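Piltar Play Materials Project
Progress report to the Dolari fund
Report date: 2024-10-19

1. Work completed in this period

The work plan for this period covered the sorting boards, the loose blocks that go with them, and storage for both. Board production was delayed at the start of October by a late delivery of foam stock from Wullow. The delay did not affect the budget. The remaining stock is enough to finish the current run.

The board layout has been fixed. Earlier drafts had the openings in a single row, which made the board long and awkward to share across a small table. The square layout spreads the openings out and leaves enough flat surface between them to park a block while a child decides where it goes. The openings go all the way through, so a block that fits drops to the table and can be picked up by lifting the board.

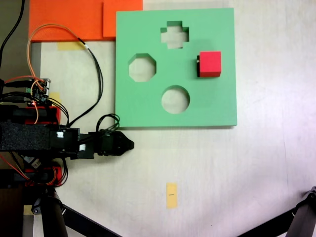 Figure 1. Sorting board in light green with cross, octagonal and round openings; red cube resting on the surface.

The cube is kept in the set on purpose. Staff at the Sopacua site asked for at least one block with no opening of its own, to be used in "does it fit" tasks. We have written this into the activity sheet and will review it after the first loan period. Colors were chosen for contrast between block and board. No change to the color plan is proposed.

2. Board height

Two versions of the board are under review: flat on the table and raised on feet. The flat version is stable and cheaper to cut. It has to be lifted to recover a block. The raised version leaves a gap under the board so that a block can be reached from the side, at the cost of extra material and one more gluing step. Feet on the early raised samples came loose at the glue line, and the adhesive has been changed. Results from the new adhesive will be in the next report.
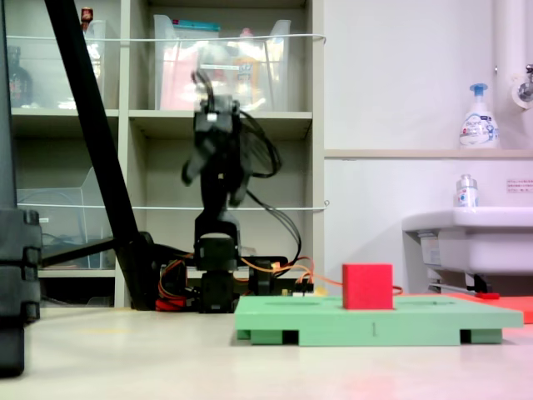
Storage was the weaker part of the last report and has had more attention since. The agreed rule is that loose blocks go into bins, bins go on open shelving, and boards are stored flat. Clear bins were preferred over solid ones so that contents can be checked without opening them. The large one in the upper center cubby, with the pink items in it, shows how well this works at a distance, and we will use the same approach for the loan sets. Labels are still to be made. The light gray shelving will stay in use and no new furniture is requested.

3. Spending

Spending is within the approved amount. Foam and adhesive were charged to materials. The only unplanned item was replacement cutting blades, at a cost of 200 dollars, covered by the reserve line.

4. Open items

Complete the remaining boards, up to 8 in total.
Test the new adhesive on the raised version.
Print bin labels and shelf labels.
Send the revised activity sheet to Sopacua for comment.
Confirm the loan schedule with the two receiving sites.

5. Request

We ask Dolari to approve an extension of five weeks to the delivery date for the loan sets. No additional funds are requested.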